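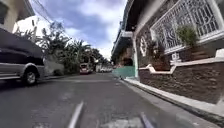 写真：Ashok Uniyal（Sotix 配達係）

手押し車ルート 安全点検表(コメント付き)
区間：Kasprzak の店の裏口から Restberg の門まで、片道905メートル
点検日：2025年11月7日
点検者：Ashok Uniyal
使う車：Flandolero 手押し車(荷物は20キロまで)

この表は、新しく配達に入る人のために書きました。前の点検は2月でした。そのときは英語のメモだけでしたので、今回は日本語で全部書き直しました。私の日本語に変なところがありましたら、赤いペンで直してください。意味が変わる場合だけ、私に一言お願いいたします。

判定の書き方
良：そのまま通ってよい
注意：通ってよいが、コメントを必ず読む
要相談：一人で決めないで、事務所に電話する

一、出発の前

車輪の空気　良
指で押して、少しかたいと感じるくらいにします。左と右で違う感じがあるときは、弱いほうに空気を足してください。

ブレーキのひも　注意
右のひもが少し伸びています。今は止まりますが、荷物が重い日は止まるまでの距離が長くなります。交換の部品は注文しました。届くまで、荷物をいつもより軽くして出てください。

荷物の高さ　良
自分の胸より高く積まないこと。背の低い人は、先輩の積み方をまねしないで、自分の体で決めてください。前が見えることが一番大事です。

反射テープ　良
後ろの板のテープを新しく貼りました。古いテープのあとが残っていますが、使うのに問題はありません。

二、道の幅と、止まっている車

道の幅　注意
この道は住宅の間の細い道です。車が道の端に止まっていると、手押し車が通れる幅はもっと小さくなります。銀色のミニバンのような背の高い車のそばでは、その向こうから出てくる人が見えません。横を通る前に一度止まり、声を出してから進んでください。「通ります」だけで十分です。

ドアの開き　注意
止まっている車に人がいるかどうか、窓が暗いと外から分かりません。私は、いつも人がいると思って歩きます。ドアが全部開いても当たらない距離をとってください。距離がとれないときは、止まって中の様子を見ます。待つ時間は配達の遅れとして数えませんので、急がなくてよいです。

車体にさわらない　良
赤いハッチバックのように、道の右の端に寄せてある車の横では、手押し車の取っ手が車体に近くなります。取っ手の外側にゴムのカバーを付けました。それでも、こすったかもしれないと思ったら、その場で事務所に電話してください。あとで報告するのはよくないです。
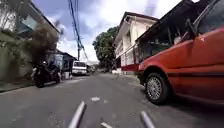 三、路面

白い線　注意
道の真ん中に短い白い線があります。歩くときの目印になりますが、雨の日は靴がすべりやすいので、上に足を置かないようにしてください。車輪は大丈夫です。

舗装のつなぎ目　良
アスファルトにつなぎ目や色の薄いところがあります。ゆっくり押せば荷物は動きません。卵やびんがある日は、箱の下に厚い布を敷いてください。布は裏口の棚の下の段にあります。使ったら、たたんで戻すことをお願いします。

夜の見え方　要相談
夕方の便を始める前に、もう一度点検が必要です。私は昼の時間だけ歩きましたので、街灯については何も書けません。

四、縁石と歩道

縁石の上り下り　注意
5センチより高い縁石は、荷物をのせたまま上がらないこと。必要なときは荷物を一度おろします。腰を悪くした人が前にいました。

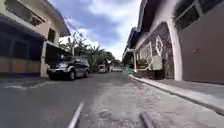 歩く場所をどちらにするかは、配達の人の間でも意見が分かれていました。私は、行きは右側に寄って歩くことをすすめます。右側の長い建物にそって縁石があり、その内側が歩道になっていますが、歩道は狭いです。手押し車は車道の端に置いて押し、人が来たら歩く人に歩道をゆずってください。反対側には、カーポートの前に濃い灰色のSUVが止まっています。このような場所では、車の後ろのカーポートから別の車が出る可能性も考えます。判定は「注意」としました。

家の入口の前　注意
門やカーポートの前に手押し車を置いたままにしないこと。短い時間でもだめです。荷物を渡すときは、入口を少し過ぎた場所に置いて、ブレーキをかけてください。

子どもと犬　良
学校の帰りの時間は人が多くなります。便の時間を変えましたので、今は重なりません。時間が遅れた日だけ気をつけてください。

五、水とこわれた舗装

こわれた舗装　要相談
進む方向の中央から右にかけて、舗装の表面がはがれて、ひびが入っている部分があります。小さい車輪はひびに入りやすいです。正面からまっすぐ入らないで、手前から左の平らなほうへ寄ってください。左へ寄るときは、必ず後ろを見ること。私はこの動きを2回練習してから、荷物をのせました。新しい人にも同じことをお願いしたいと思います。
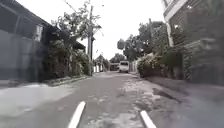

練習のときは空の箱をのせると、重さがないので車が軽く曲がりすぎます。水を入れたペットボトルを箱に並べると、本当の荷物に近い感じになります。曲がるときに箱が片方へ寄ったら、ベルトがゆるいです。その場で締め直してください。

水たまり　注意
右の壁の近くに、暗く見える細長いところがあります。ぬれているだけか、浅い水たまりか、遠くからは分かりにくいです。水の下の穴は見えませんから、車輪を入れないで避けてください。どうしても通るときは、先に棒か靴の先で深さを確かめます。

左の歩道　注意
左には一段高い歩道があり、奥へ行くほど細く見えます。広く見える手前のほうで上がっても、先で困るかもしれません。手押し車では上がらないことにします。歩く人のために空けておいてください。

六、到着のとき

Restberg の門　良
門の前は平らです。ベルを鳴らして、返事があるまで手押し車から離れないでください。返事がないときは、荷物を置いて帰らずに電話をします。

帰りの道　注意
荷物が軽くなると、歩く速さが自然に上がります。私も同じです。帰りもこの表の二番から五番までを、反対の順番で思い出してください。

残っている仕事
右のブレーキのひもの交換(担当：Uniyal)
こわれた舗装について、道路の窓口に連絡する(担当：事務所)
夕方の便の点検日を決める(未定)

コメントの追加は、名前を書いて、この下の空いているところにお願いします。えんぴつでもかまいません。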